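**Atelier linge : la téléopération avance**

L'équipe de Tarcísio Camargo poursuit l'enregistrement de démonstrations sur le poste à deux bras. La tâche retenue ce printemps est le pliage de vêtements : prendre une pièce dans le panier, l'étaler, la plier, la poser sur la pile. Une personne pilote les deux bras à distance et le système enregistre les mouvements des articulations ainsi que les images des caméras.

Eftychia Vlachopoulos et Mostafa Kabbaj se relaient aux commandes par séances de 30 minutes. Au-delà, les gestes deviennent moins réguliers et les enregistrements sont plus difficiles à exploiter. Le jeu compte à présent près de 400 démonstrations complètes – les essais interrompus sont conservés à part.

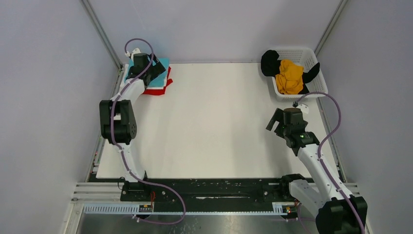 *Le bras gauche sur la pile de vêtements pliés, le bras droit près du panier.*

Le passage le plus délicat reste la prise dans le panier. Les pièces s'y emmêlent, et l'opérateur doit souvent en soulever une partie avant de trouver un bord. Mostafa conseille de ne pas corriger trop vite : une reprise lente, bien visible à la caméra, sert davantage à l'apprentissage qu'un geste rattrapé de justesse.

Les premiers essais en autonomie sont prévus en juillet, dans les locaux d'Andstead, d'abord avec des tee-shirts. Les pantalons viendront ensuite. Les collègues qui souhaitent s'initier au pilotage peuvent écrire à Eftychia ; une séance de prise en main suffit avant de participer aux enregistrements.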